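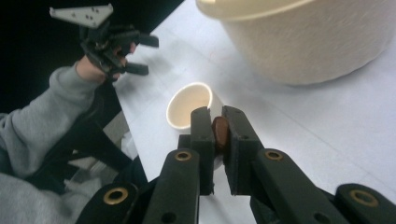
Small brown item at the mouth of a cream-white cup.

Sorting small dry goods: FAQ

Which cup should I use?
A light one with a smooth rim. Brown pieces show up clearly against a pale inside.

How many pieces go in at a time?
One. Handfuls are not counted.

How full can a cup be?
15 pieces — then empty it into the Camenzind tray.

What if a piece is chipped?
Put it aside in tray 2 and note it on the sheet.

Do nuts and beans share a cup?
No. Use separate cups and label both.

Who keeps the sheets?
Nelli Salminen, Flornton store, room 262.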